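The Basket

By October the only thing left in apartment 16 that belonged to both of them was the basket, and neither of them would say so.

Everything else had been settled in a week. Bianca Radu took the couch, having carried the heavier end of it up the stairs. Seidu Ofori took the knives, the good pan and a framed poster for a jazz festival in Tolden that neither of them had attended. The toaster went to the sidewalk with a note saying it worked, which was generous. But the basket had been bought together, on a Friday, at the closing sale of a housewares store on Pallavska Street, and they had each paid exactly half, and Seidu had kept the receipt.

"You can have it," said Bianca.

"No, you have it," said Seidu.

This was how they fought. It had taken her two years to notice that they were fights.

So the basket stayed on the white table, and things began to collect in it. First a button. Then the key to a bicycle that had been stolen with its lock still on. On Sunday evening she came in and found a letter from the building manager, Mrs. Ackah, lying in it face up, with the figure 1429 underlined. That was the sum they owed for the carpet. Philomena Ackah had never married and felt strongly that other people's breakups should not be subsidized by the management.

"We should split it," said Seidu.

"It was your wine."

"It was your elbow."

She wrote a check for half. Then she took out the button, the key and the letter and put them in a drawer, wiped the slots with a damp sponge, one row at a time, and stood back. Clean, it looked like something a person might want. She began to resent him for not asking for it.

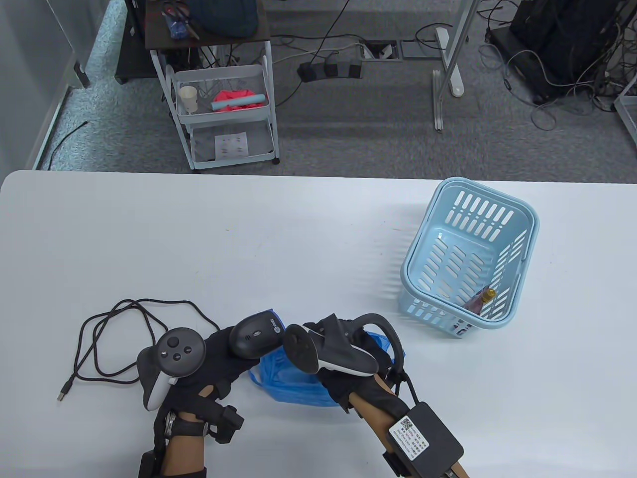

Her friend Châu Phùng came over on the last night to help, by which she meant sit down. Châu had been through a divorce and a half and considered herself a professional.

"What's still his?" she said.

"Nothing. He came for the pan this morning."

"What's still yours?"

Bianca looked around the room. She had seven boxes by the door, all of them labeled BOOKS, though only one had books in it. She had run out of other words early on.

"And that?" Châu pointed her chin at the basket.

"That's under discussion."

"Who's discussing it?"

Bianca had no answer, so she made tea. There were no cups, the cups being in one of the boxes called BOOKS, and they drank it out of two jam jars, holding them by the rims and swearing.

At nine the buzzer went. It was Kwabena Frimpong from downstairs, who had heard there was furniture. He was sorry to learn there wasn't. He stood in the doorway in his socks and looked over the boxes with the expression of a man at an airport carousel.

"Lot of books," he said.

"She reads," said Châu.

"Is that basket going?"

There was a silence. Bianca thought of the store on Pallavska Street, the old man at the register wrapping it in three sheets of newspaper as if plastic could chip, and Seidu counting out coins onto the counter with great seriousness – she had loved him quite a lot just then, on account of the coins. She thought about calling him. It was, after all, half his. He would say, whatever you think is best, and then he would be quiet for as long as it took her to feel like a thief.

"What would you use it for?" she said.

Kwabena gave this some thought. "Onions," he said.

"Just onions?"

"Maybe some garlic. My brother grows it out in Tutow. He sends more than I can eat."

It was a better future than she had been able to come up with herself. She picked it up, found it weighed nothing at all, and put it into his arms, and he thanked her so warmly that Châu had to go and look out the window.

When he had gone down she typed a message to Seidu. She wrote that the basket had found a home. She deleted found a home and wrote gone. She deleted that too and wrote that she had given the basket to Kwabena, for onions, and that she owed him half.

The reply came before she'd put the phone down.

"I was going to ask you for it," Seidu wrote. "I thought you wanted it."

She read it out loud. Châu reached over and turned off the kitchen light, and they sat on the boxes in the dark and finished their tea. One floor below, somebody was moving a chair, and then moving it back.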